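Do I need a new computer, or have I just been told I do?

I've had the same desktop for long enough that I no longer think of it as a purchase. It's furniture. It sits under the desk, it hums, it takes a while to wake up in the morning and so do I. Then in March I got the message saying that my machine "may not be ready for what's next", and I've been cross ever since.

What is next, exactly? I read the message three times and still couldn't tell you. I write letters, I do my accounts, I look at bus times and I keep far too many photos of the same stretch of river. None of that has changed much in years. I'm asked to believe that bus times have become more demanding.

So I went to look at new ones, at the big Plustov on the ring road, on a Wednesday morning when I thought it would be quiet. It was, which meant I got the full attention of the young man on computers. He was perfectly nice. He asked what I used mine for and I told him, and he then showed me one costing 3000 pounds. When I laughed he showed me one at 225, and in the same breath explained why I wouldn't be happy with it. I asked what was wrong with it. He said it would "struggle". Struggle with what? Multitasking, he said.

I'd like to know who decided that a shop can sell a thing it doesn't think works. If the cheap one is no good, take it off the shelf. If it's fine, stop pulling faces at it. My suspicion is that it's there to make the next one up look sensible, and that the 3000 pound one does the same job from the other end.

Then there is the care plan. You get a Nundotach sticker on the lid and somebody to ring. I asked what they'd do if I rang. He said they'd "talk me through it". I've been talked through things before.

My friend Lovisa Nordin, who worked in offices long enough to have seen a lot of computers carried out to skips, thinks most of them went out with nothing much the matter. Slow, she says, usually meant full, or full of dust, or full of programs that start up by themselves and never go away. I wanted to believe her and for that reason I didn't quite. She also keeps a toaster that only does one side.

Still, I tried the free things first. I went through the list of what starts when the computer starts and there were programs on there I hadn't knowingly used since I bought a printer that has itself been dead for years. Off they went. I moved the river photos on to a separate drive. I opened the side and went over the inside with a soft brush, with the plug out, and what came off the fan would have stuffed a small cushion.

Is it faster? I think so. I'm wary of saying it too firmly, as I'd put in a whole afternoon and wanted something to show for it. The start-up is certainly quicker than it was. I timed it with the oven timer, after, but it hadn't crossed my mind to time it before, so you'll have to take my word and I wouldn't blame you for not taking it.

The next step up is more memory, and I'm less sure about that. Everybody on every forum says more memory. They say it the way people say "drink more water". Ah-rin Yeon at the repair stall in the Pavliuk arcade was the first person to ask me how much I had already and whether it was ever all in use. I didn't know. She told me where to look, and most of the time almost half of it is doing nothing. She could have sold me some there and then. I did buy a cable from her out of gratitude.
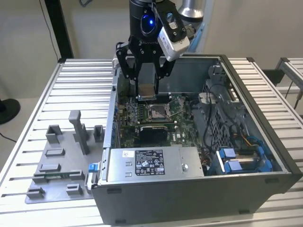 Desktop tower with its side panel off. Memory slots to the left of the processor socket, graphics card below.

What I do like about the big old towers is that you can open them up and see separate parts. The laptops at Plustov were thin enough to slice cheese, and when I asked how you changed the battery the young man said you'd send it away. To whom? He'd have to check.

I'm told a fair share of new machines have the memory fixed in place for good. There may be a sound reason for it. I've heard "thinner" and I've heard "faster", and I'd take either more seriously if the people saying so weren't also selling the next one.

There's a cleaning program called Plullesska that keeps offering to find 100 problems on my computer before it has looked. I haven't let it.

For now I'm staying put. The message about what's next comes up every few days, and I press "remind me later", there being no button for "no".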